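June 14, 2024

Long day, good day! We finally started the comparison Murray Ngata has been nagging me for ever since I got back from Prirkow. Same arm, same bin, 2 ways of choosing a grasp. One lot of picks is planned from a single depth view, and the other gets a second look after the gripper has nudged the pile a bit. 1000 picks each, so 2000 altogether (my poor back).

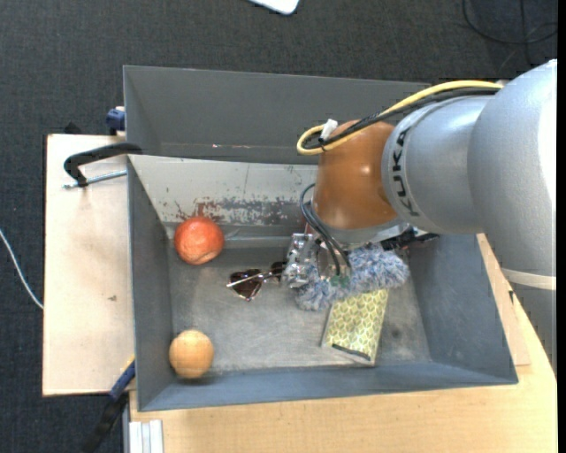 The nudging is what I really care about. Murray reckons it only wastes time, and he may be right for anything round and solid. But crinkly stuff and fluffy stuff fool the depth view something rotten, and the duster-like thing is my secret favourite for that reason. I've asked for a reshuffle every 20 picks so neither method gets a lucky layout.

No numbers yet, and I've promised not to peek until both halves are in. I did peek at the Vaughan logs from last time, though, and the sunglasses came out worst by miles. Must ask Murray whether he counted drops as misses. Also need to book the lab for August before the Bokuria lot grab it again.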